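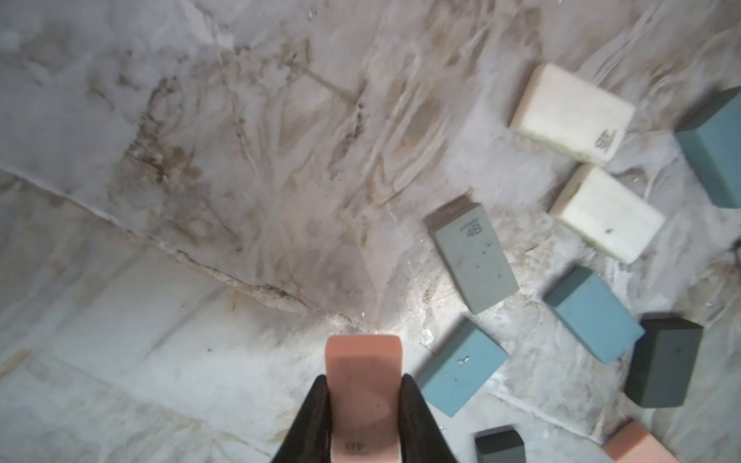
Call for Participants: Household Energy Transition Panel
Bramden Institute for Regional Energy Policy

The Bramden Institute is seeking residents of Riter County to join a panel on the local effects of closing the Solanki coal terminal. The terminal and its rail yard employ 319 people. The panel will advise the county on retraining, property tax relief, and electric rates. 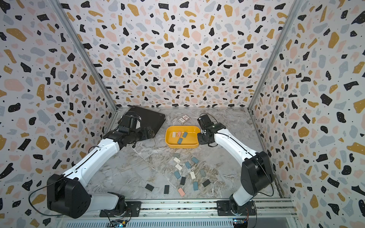
RITER, September

Applicants must be 18 or older and must have lived in the county for at least two years. Current and former terminal employees are encouraged to apply. Elected officials and registered lobbyists are not eligible.

Panel members will attend four evening meetings and one Saturday session at the Cekach Building. Meetings begin at 6:30 p.m. 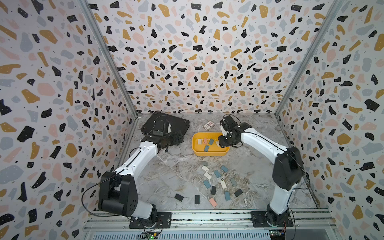

Members are also expected to read briefing papers before each meeting and to complete a short survey on home heating costs. Survey answers will be kept confidential. A stipend will be paid after the final session, and child care is available on request.
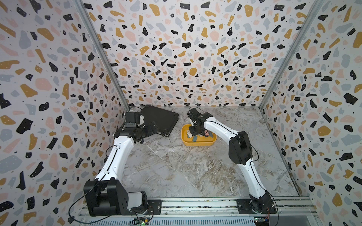
Two robot arms in an enclosure with patterned walls.

To apply, send a one-page letter stating your town of residence and your interest in the subject to Seema Rajput, Panel Coordinator, Bramden Institute, P.O. Box 1407, Riter. Questions about eligibility should be directed to Natnael Gashaw in the same office.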